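Speaker notes, two-arm talk, Pollodholm workshop night, February 21, 2026

Say hi, check the mic, thank Lauri for the projector. Ask who has built an arm before (hands up!). Then go straight in, they've already sat through the budget bit.

So why two arms? I had one going by January and it was fun for a week, and then I wanted it to hold something while it did something else, and well, you need a second hand for that. Kalevi said start with sorting. Good call. Black pieces go in the yellow box, pale ones stay out. A kid can do it in no time and it took me 168 tries to get a run I liked.

Next two slides, don't rush them. Let people look, drink some water.

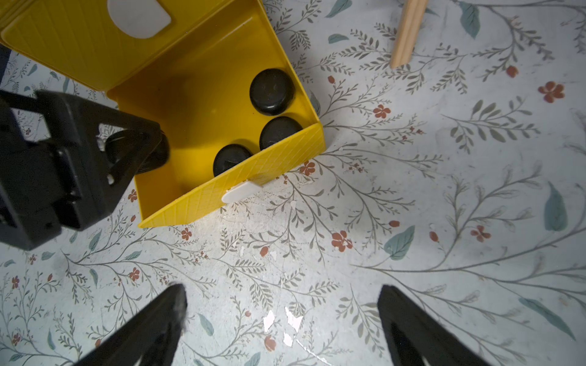
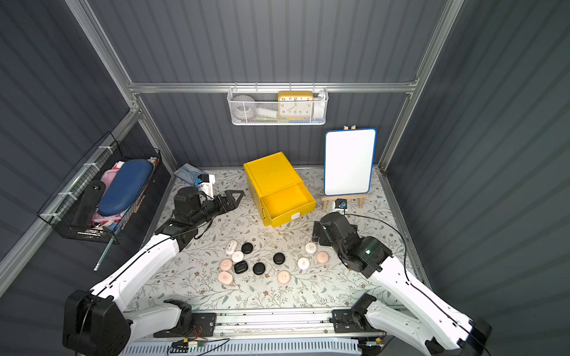
The yellow box and the black pieces, first from the wrist camera, then from the fixed one.

Talk about the floral top. Everybody asks! I like it, it stays. But the printed flowers did mess with my first color threshold, so mention that I ended up training on the pattern too, about 300 clips.

Then the wrist camera. Point at the two fingertips coming up from the bottom of the first slide. I use them as my ruler – if they shift between sessions, the mount has slipped and I stop and tighten it. Ask Oskari to tell the screw story if he's in the room.

Cables: I'd route them differently now. Leave more slack at the wrist than you think, and tie them down before you calibrate, please, I lost a whole evening to that.

Questions. If it goes quiet, ask Eino about his gearboxes. Parts list is on the back table.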